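4. What changed for the people at the bench

Reading time: 8 minutes

We turn now from the equipment to the people who work beside it, and we would ask the reader to be a little patient with us, as this part of the study grew well past the space we had first set aside for it. The interviews at Bresholm were meant to be a short companion to the timing work. They became, for most of us, the part we talked about on the drive home.

Bresholm is a returns and repacking business. Small household goods come back from shops and from customers – drawers and boxes, cups, trays, kitchen tools, pens and other desk things – and somebody has to open them, look them over, decide whether they can be sold again and put them back in order. Before automation this was done at long benches by people standing shoulder to shoulder. The two-arm cells supplied by Rorska took over a share of the opening, sorting and setting down, and the bench staff were asked to become what the firm calls cell minders. A minder lays out the goods, starts the cell, steps in when it stops, and signs off the finished items.

4.1 Who we spoke with

Eight members of staff agreed to be interviewed, all of whom had worked at the benches before the cells came in. Three of them now mind cells for the whole of their shift, two divide their day between a cell and the remaining bench, and the rest stayed on the bench by choice. Interviews were held in the lunch room, generally after the early shift, and were carried out by Madalena Quintela and So-ying Hung. Those who asked to be named are named. We offered everyone a copy of their own words to correct, and several made very good use of the offer.

4.2 The loss of talk

What people brought up first was seldom the machine itself. It was the quiet. Augustina Yakubu, who had been at the bench longer than anyone else we met, told us that she used to know whose daughter had a recital coming and whose car would not start, and that she had learned all of it without once looking up from her hands. "You stand at your own cell now," she said, "and if you want to tell somebody something you have to walk over, and then it feels like you're making an announcement."

We had not thought to ask about this, and our first interview guide had no place for it. From the third interview onward we added an open question about company at work, and the answers were among the longest we recorded. Not all of them were sad. Dexter Dimaculangan said he had always found the bench rather loud and was glad of some room for his own thoughts, though he did admit to timing his tea so that it fell together with everybody else's.

4.3 Where the skill went

The second matter was skill, and here opinion was more divided. Management had described minding as a step up, and it came with a small raise in January. Several of the staff agreed that it was a step up, at least on paper. But a good bench worker at Bresholm can tell by feel whether a drawer is running true, or whether a lid has been forced at some point, and she will have set the item aside before she could tell you why. A minder mostly gets that feel second-hand. Witold Tomaszewski described standing with his arms folded while the cell tried a drawer, his own fingers wanting to do it. He had asked whether he might test every drawer by hand after the cell had finished, and his supervisor had agreed, which we thought was generous of her and sensible as well.
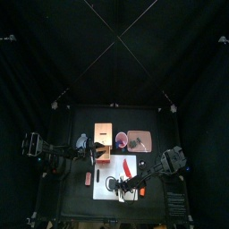
Page last changed in January

Figure 2. A two-arm cell at work. The gripper of the left arm is at the pulled-out drawer of the wooden box, and the right arm is over the white board.

The layout in Figure 2 gives a fair idea of how mixed the goods can be. A drawer box, a translucent pink cup with something blue in it, a pink tray of small dark items and a red curved utensil all share one tabletop, and each asks for a different kind of handling. Minders told us that deciding what should go where was the part of the new job they had come to enjoy. It is done by hand before the cell is started, it draws on what they know, and it is never quite the same twice. Augustina Yakubu compared it to setting a table for guests whose habits you have learned.

We would suggest that this is where a good deal of the old skill has gone. It has moved forward in time, to the laying out, and it is rather poorly noticed there. The shift sheet records stops and finished items and has no line for the layout at all, so a minder who spends her care on it looks, on the sheet, like one who was slow to begin. When we raised this with the firm they were quick to see the point, and a line for setting-up time was being tried on the early shift as we finished our visits.

4.4 Limits of this part of the study

Our group was small and everyone in it had kept a job, so we cannot speak for people who left before we arrived. We also saw a workplace where the cells were still fairly new, and feelings about company and quiet may well settle, or may harden, as time goes on. We hope to go back and ask.

Contact the authors | Copyright remains with the authors | Back to top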